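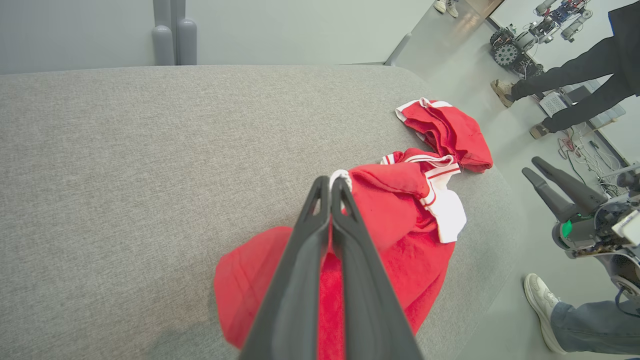 Workshop tips: when the folding arms snag

Most of the trouble we get with the arms on laundry work is small and comes from the same few places. These notes were put together after the sleeve fault in January, when an arm kept pulling after the cloth had caught. The cuff seam tore and a finger mount cracked. Nobody was hurt, but a hand had been very near it.

What went wrong

The slot near the tip of the finger had picked up a loop of thread. The arm was told to let go and the fingers did open, but the shirt stayed on. The next move was a long one, and the force limit had been left at 50 from a test with towels. For thin sports kit we now use 16. Write the limit on the sheet before you start, and read it back to whoever is at the stop button.

Before you switch on

Run a bit of old nylon stocking over each fingertip. If it catches, the cloth will too. Take the rough spot off with fine paper and wipe away the dust.

Snip loose threads on collars, cuffs and waistbands. Trim is usually where they start.

Check the cable has slack with the arm at full stretch. A cable that pulls tight can work its plug loose, and the arm may stop with the cloth still held.

Keep leads off the walkway – tape them or run them behind the bench.

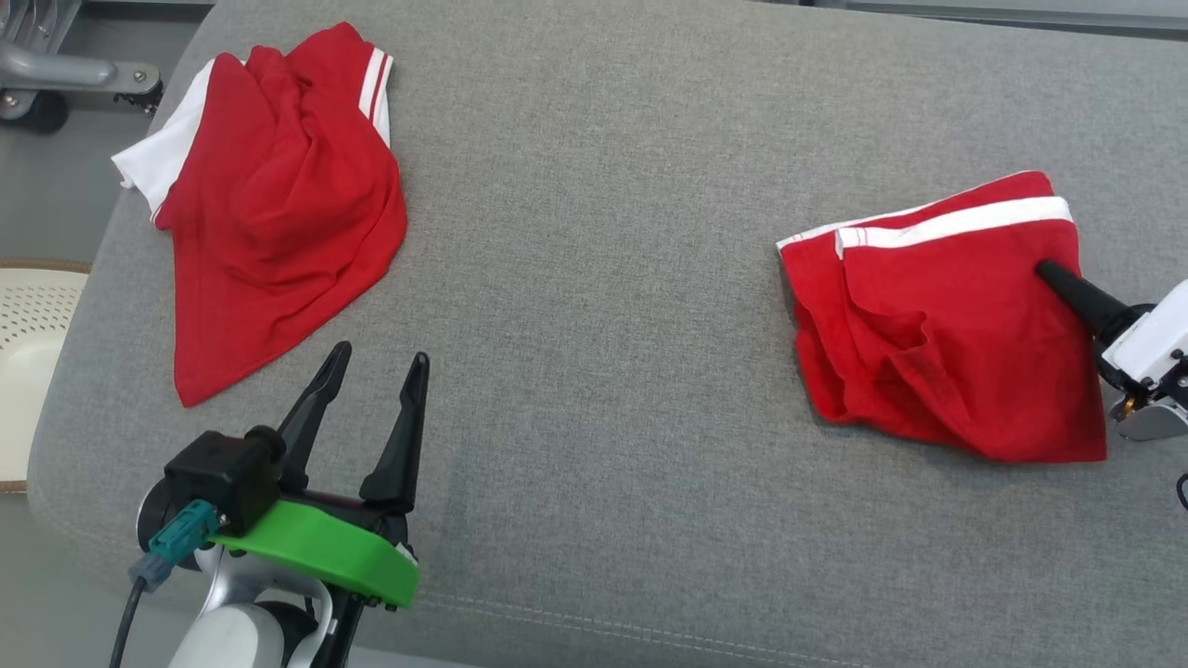 Tratorari Soft Goods Workshop – Arms and Grippers Team

If the cloth is caught

Press stop first. Don't tug the garment, even if it looks like one thread. With the power on, a stalled finger can close again when the load comes off it.

Wait for the motors to go slack, then support the arm with one hand and ease the fingers apart with the other. On the older Perus units this takes a fair push. Work the cloth back towards the tip, never down into the base.

Shorts and anything with elastic need more care. A stretched waistband will spring back, so let it go loose on the bench before you free it.

Afterwards

Look for hairline cracks where the finger meets its mount. A torch held low to the side shows them best. Change both fingers as a pair. We change ours at 300 hours now, cracked or not, and the one that failed had done 124 over that.

Padded tops hide small screws. Run your palm across the fabric and along the seam before the next run.

Put the fault in the book the same day, with the garment type and the limit you had set. Mahmoud Farouk keeps the book and the spare fingers.

Comments

Nawal El Sherbiny: The stocking trick works on drawer runners as well. We had the same snag with mesh football shirts and ended up turning them inside out.

wistosero_bench: What grade of paper on the tips? I used a coarse one and made it worse.

Mahmoud Farouk: 300 or finer, and go lightly. If you can still feel the edge with a fingernail, change the finger.

Contact the workshop | © Tratorari | Page updated Oct 31, 2021 | Back to top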